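Skendico project: gallery

Posted 5/10/23 in Gallery

On this page we show how we gather examples for Min, our small learning system. Min learns only from movements which a person has first made with the arm, so the quality of the examples is very important for us. Until now we have saved 448 examples that we consider good, and we would like to reach 700 before the end of May.

The work is divided between 2 places. In Clukislow we record, and in Fandness the recordings are checked and the weak ones are removed. An example is weak when the person stops for too long in the middle, or when the arm hides the object from the camera during the whole movement. We keep a short note with every removed recording, so that the same mistake is not repeated the next day.

We ask everybody who records to start from the same position and to move slowly. In the first weeks we did not have this rule, and many of those recordings could not be used.

The pictures may be used in school work if you mention the project. More of them will be added when the next group of examples is checked.

1. The arm over the black mat in Clukislow. The webcam sits at the upper end, near the gripper, and its thick cable makes a wide curve before it comes back across the white link.

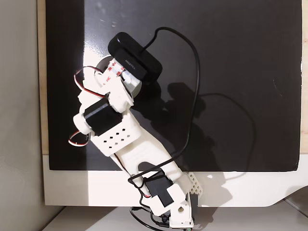 Reading time: 2 min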